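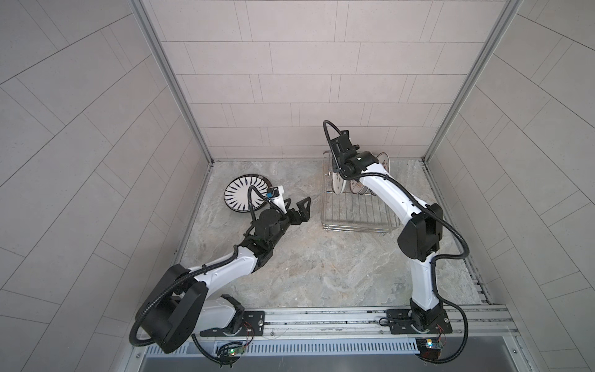
A round plate with the black-and-white petal pattern, and a wire dish rack, against gray tile.

Petal plate goes back on sale in Royer after 17 years

A black-and-white dinner plate that was once a common sight in Royer kitchens is going back on sale this November, 17 years after it was dropped from the range.

Nukulden, the tableware company that owns the Arimora pattern, said a first run of 2,000 plates will be sold through the Emari housewares store on the east side of town. If the run sells through by spring, the company plans to follow it with a bowl and a serving dish.

The design has pointed petals spreading out from a white center to a dark rim. It was sold under the Arimora name from the start, though many people in town never called it anything but the petal plate.

Emari will sell the plates singly and in sets. The store said it had been asked about the pattern often enough that staff kept a list behind the register, and that people on the list will get a call before the plates go out on the shelves. The list will stay open until the end of October. After that, sales are first come, first served.

There is a limit of five plates per customer during the opening week. Emari said the limit is meant for people who want to replace broken ones or fill out a set, and that it will be lifted once the first rush is over. Anyone who needs more for a wedding or a large household can leave an order at the desk, and the store will fill it from whatever remains.

Prices have not been announced. Nukulden said the plate will cost more than it did the last time it was sold, but that it will be priced as an everyday plate and will not be boxed or numbered. The company does not describe the new run as a limited edition.

Why the pattern was dropped

Nukulden took Arimora out of its range when it cut back the number of patterned lines it made. The company was moving to plain white and off-white dishes at the time, as most of its store customers were asking for pieces that could be mixed with other makes. Arimora was one of the last patterned lines to go.

The remaining stock was sold off over one winter. Emari bought what it could and still had a few side plates the following summer. Since then the only way to find one has been secondhand, and the supply in town has been thin. Church sales and estate sales turn up a few each year, often chipped at the rim or worn pale where knives have crossed the same spot for years.

That wear is one thing the company says it has tried to improve. On the older plates, the black tended to go gray in the middle of the petals after long use. The new ones went through a longer wash trial than the old ones did, and Nukulden said it held back the release from last spring to finish it. The company did not give details of the trial.

The pattern itself has not been redrawn. Nukulden worked from the original sheets, which it still had in storage, and from a handful of plates lent by customers. The company said the lent plates were useful for checking how dark the rim had been, as the printed sheets had faded.

People who own the older version will be able to use the two together. The width is the same and they will stack. Side by side, an old plate and a new one may not match exactly, mostly because of the years of washing on the older one.

Care and cleaning

The store is putting a care card in with each purchase. It asks customers to skip scouring pads on the patterned face and to use a soft brush or a cloth for anything stuck on. Plates can be soaked. The card also suggests standing them on edge in a rack to drain, with a gap between each one, and not piling them face down on the counter while they are still wet.

Emari already sells wire dish racks and will move them next to the plates for the opening. The store said racks are one of its steadiest items all year, and that customers replacing one usually want the same kind they had before. Racks with wide spacing are best for dinner plates. The narrower ones were made with saucers in mind, and a full-size plate tends to lean in them.

For storage, the store's advice is short. Stack plates by size, keep heavy stacks on a low shelf, and slip a paper towel or a piece of felt between them if they are only used a few times a year. Plates that come out every day do not need anything between them.

Other changes at the store

The plates will go into the front section of Emari, which is being rearranged for the purpose. Glassware is moving to the back wall, where the baking pans are now. The pans are going into the side room with the storage jars and the paper goods. The store expects to stay open through the work, though the front section may be roped off for part of a morning while shelves are moved.

Emari also plans to expand its kitchen surfaces section, which it started two years ago with sample boards of wall tile. Light gray rectangular tile laid like brickwork has been its best seller in that section, the store said, followed by a cream version of the same shape. Marble-look counter and floor material comes next. None of it is stocked in quantity. Customers pick from the samples and the order comes in from the supplier.

The store said it does not expect the plate to change what people buy in that section, but that it had noticed customers carrying plates over to the sample boards to see how they looked together. A strong black-and-white pattern shows up well on pale gray, and shoppers redoing a kitchen often bring in a dish or a towel from home to hold against the tile. They are welcome to keep doing so, provided anything brought in is shown at the register first. Staff have had a few mix-ups over what belonged to the store.

Broken and unwanted plates

Nukulden is running a trade-in through the first month of sales. Customers can bring in a chipped or cracked Arimora plate and get a discount on a new one. One old plate counts toward one new plate, and the discount can't be combined with the store's punch card. The damaged plates will go to the adult education center in Royer, where the mosaic class uses them.

The class has been short of patterned pieces. Most of what it receives is plain white, and last term's tabletop project was finished with bathroom tile when the dishes ran out. The center said it would take any amount of the black-and-white and has cleared a shelf for it. It asks that people bring the pieces wrapped in newspaper inside a box, and not in plastic bags, which split.

Undamaged plates are not part of the trade-in. Emari said it will not buy them back or sell them on consignment. It suggested the thrift store on the next block, which has agreed to set any Arimora pieces aside in a separate bin until the new year.

Seventy plates from the first run are being kept out of the store altogether. They have been promised to the community hall, which bought its dishes from Nukulden when the kitchen there was last fitted out and has been making up the numbers with paper plates for large suppers. The hall will pay the store price less delivery. It plans to have them washed and on the shelves in time for the harvest supper.

The hall kitchen has also ordered two new drying racks for the long counter, after the old ones rusted at the feet and began leaving marks. Groups that rent the kitchen are reminded that dishes need to be dried and put away before the keys are handed back. A new shelf plan will be taped inside the cupboard doors — dinner plates at the bottom left, bowls beside them, cups above.

What comes next

Nukulden will decide in March whether to go ahead with the bowl and the serving dish. The bowl would carry the petals on the inside, with a plain outside, as the original did. The serving dish would be new. Arimora was never made in an oval, and the company said the petals would have to be stretched toward the ends to fit, which may or may not look right. Samples have been made but are not being shown.

A mug is not planned. The company tried one during the pattern's first years and withdrew it after complaints that the handle was too small. It said it still gets requests for it.

There are also no plans for other colors. A blue version was sold for a short time and did poorly, and Nukulden said nearly every letter it had received about bringing the pattern back asked for black and white.

Emari will open at 8 a.m. on the first day of sales and will keep its usual hours after that. Parking behind the building is limited during deliveries, and customers collecting larger orders are asked to use the side entrance. Orders left at the desk will be held for two weeks.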